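Section 9: Running the disassembly cell for visitors

This section covers the Molari disassembly cell when it is shown to the public at the Bandamdale workshop. It does not replace Section 4 (commissioning) or Section 6 (fault recovery). The operator must have completed both before running a demonstration. Revised 13/08/2021 by Magdalini Spanos.

9.1 Before the doors open

1. Check that the visitor barrier is in place on all open sides and that the gap at the operator's station is chained.
2. Log in with the demonstration account. This account holds the arm to the reduced speed setting of 80 mm per second. Do not use the service account with visitors in the building.
3. Test both emergency stops, the one at the station and the one on the barrier post. Reset each at the button, then at the screen.
4. Load program 139 (parts fixture). Program 300 (open tower) is run second and is loaded later, at 9.3.
5. Look over the parts fixture. Each part has its own holder, and a part seated crooked will stop the program at the first approach.

CAUTION: Keep hands off the fixture once the program is loaded. The arm goes to its start position as soon as the station key is turned.

9.2 First demonstration: the parts fixture

Start with the fixture. The parts are out in the open and visitors can see what the gripper is aiming at before they are asked to look inside a case. Name the parts as you go. Most people know the word CPU but have never seen one out of a computer, and the square metal lid on top is the easiest thing to point to. The drive with the blue carrier on it is the other one to mention, as the same type of carrier comes up again in 9.3.
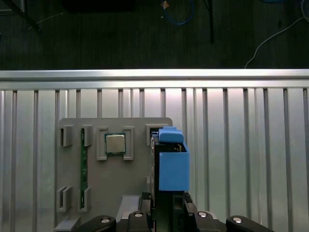 Alfie Blackburn asked after the October open day whether the fixture run could be dropped altogether to save time, as the school groups only wanted to see a whole computer. It has been kept. Groups who skipped it asked the operator to stop and explain each part during the second run, and the session ran over.

6. Turn the station key and wait for the green lamp.
7. Press Start once. The first approach is slow and stops above the fixture.
8. Let visitors look, then press Continue.
9. When the program ends, turn the key back and remove it. Keep it on your person while you talk.

Note: if the gripper closes and misses, the program backs off and waits. Press Retry one time only. After a second miss, end the run and go on to 9.3.

9.3 Second demonstration: the open tower

10. With the key out, place the tower on the bench with the side panel off and the interior facing up. Push it against the stops.
11. Check that no loose cable lies over the part to be reached. Tuck cables to the side by hand.
12. Load program 300 and confirm the case model on the screen.
13. Run the program in step mode. In this mode the arm moves only while the enabling switch is held.
14. A second trained person may work at the case with a hand tool in step mode, provided the arm is stationary and the operator has released the switch. Agree on a spoken signal beforehand. Tarık Çınar and Ekrem Türkmen use "clear" and "moving", and new operators should do the same.

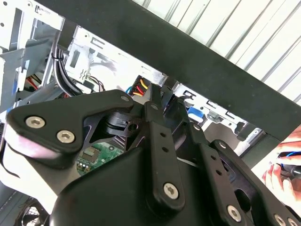

15. After any hand work, step back behind the line and give the signal before the switch is pressed again.

16. Pause at the drive bay. Explain that cables are the hard part of the job. They sit differently in every case, and a program that worked on one tower may need its approach changed for the next.

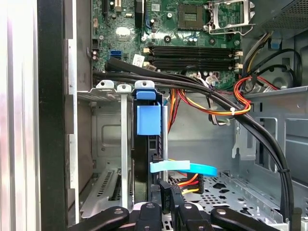
Operators are often asked why the cell is not simply told to pull everything out. The short reply is that parts pulled with their cables on are damaged, and Trimis, who take the recovered drives, will not accept them with broken connectors. Use the tower to make the point. The flat blue SATA cable runs across the front of the drive, and the thick black bundle comes down the right side of the case, so there are two different things for the fingers to keep away from. Point these out from your side of the barrier, using the long pointer. If time is short, leave out the memory slots.

17. End the run with the Home command. Do not drive the arm out by hand while its fingers are inside the case.
18. Turn the key back, remove it, and wait for the lamp to go out before anyone approaches the bench.

CAUTION: Sheet steel edges inside the case are sharp. Visitors may handle loose parts from the display tray only. Gloves for operators are in the drawer under the station.

9.4 Questions from visitors

Leave ten minutes at the end. Tülin Dağdelen keeps the list of common questions at the station and adds to it after each open day. Answer what you can, and write down the rest with an email address.
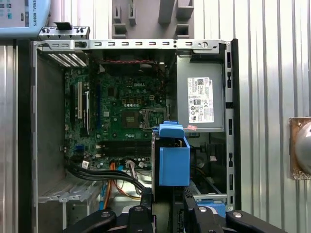

Can the cell work on laptops?
The present programs cover desktop towers only. Laptops need a different gripper and a way of holding the base flat, and Çetinkaya has quoted for both.

9.5 Closing down

19. Return all parts to the fixture or the display tray.
20. Log out of the demonstration account and lock the station.
21. Enter any missed grips in the log, with the program number and the step.
22. Hang the key in the office cabinet and sign for it.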